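Open day at Dratside draws visitors to the Helteo workshop

DRATSIDE, February 8, 2025 - Visitors got a close look at hand-held robot grippers on Saturday, when the Helteo workshop opened its doors for the day. Staff worked at a wooden table with a gripper in each hand, a small round snack and a clear storage box set out on top.

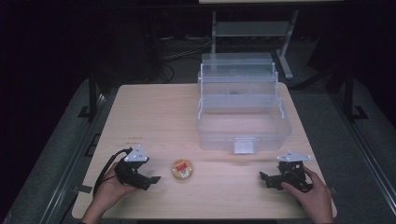 Pellus Robotics Club, Dratside

Groups of 16 came through every 20 minutes. They were told how movements made by a person holding the grippers can be used to teach a robot arm the same job. The club has recorded 1705 runs so far and wants to reach 3000 before summer.

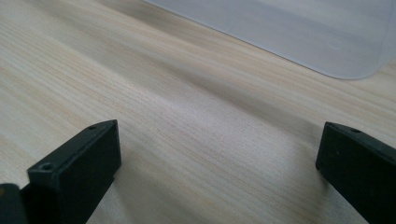 Many questions were about the fingers, which are black and blocky with squared tips. Members said they had tried softer ones and gone back. Visitors could also sign up for the beginners' evening in the Robles building later in February. Entry is free, but places have to be booked at the front desk.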